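Notebook, sorting desk, 22nd February

Finally got to the divided box! I've been wanting to try an open organizer on the desk since January, when the Kusis samples came in and everything ended up in one heap. Afia Amoah is on board too, so we gave the afternoon to it.

The idea is simple. Small flat pieces come out of the packet, get looked at one by one, and go into a compartment by shape. No lid, so you can see what you have without picking anything up. I put the box at the front right corner of the desk, laptop in the middle for the parts list.
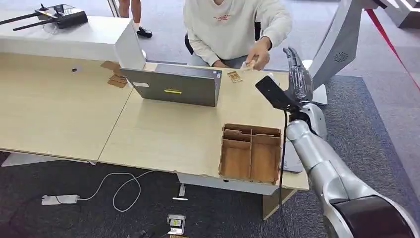

The parts list is still the old Tarthorpe one and it skips from 14 to 17, which cost us a while (17 is the small spacer, I've written it in). Once that was sorted we got into a really nice rhythm. Etornam Asamoah wants the same layout for the Navickas packets and I think it would work there with hardly any change.

To do before the next batch:

1. Cut 2 spare dividers, a bit taller than the ones we have. Vusoswood has offcuts.
2. Check the carpet tiles beside the white panel for dropped pieces. Gray carpet, tan parts, so they ought to show up, but get down low and look along the floor.
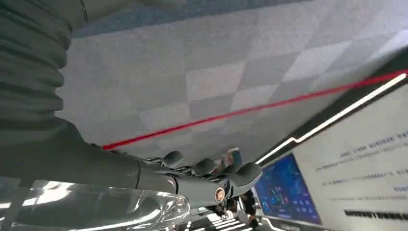
3. Label the compartments. Pencil for now.
4. Look at the desk again. The front edge is chipped and worn on the right-hand section, and thin card could snag on it. A strip of tape would do.

Checked the carpet farther along as well while I was thinking of it.
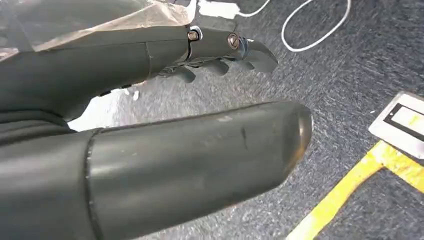 Does the long compartment need splitting?
Leave it long for now. The longest strips only fit that way, and the short ones can share the back corner.

Afia asked me to note that the seam between the two tabletops is a bad place to sort. Thin pieces could slide right into it, so keep the pile to one side.
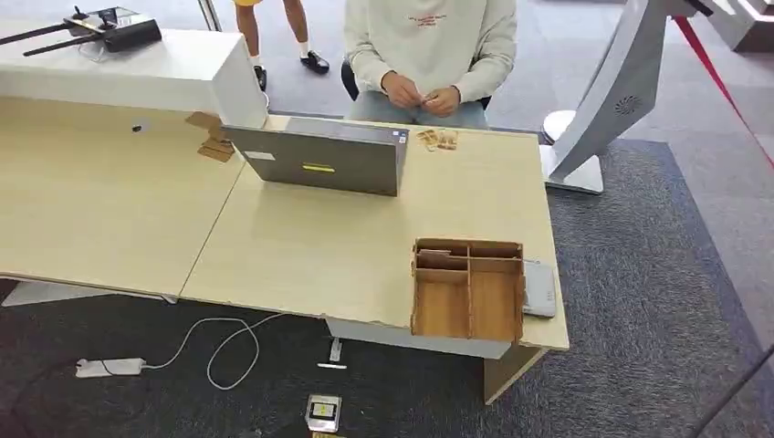 The big packet, the 900, is next, and I can't wait to see how the box copes with it. Etornam has the key to the store.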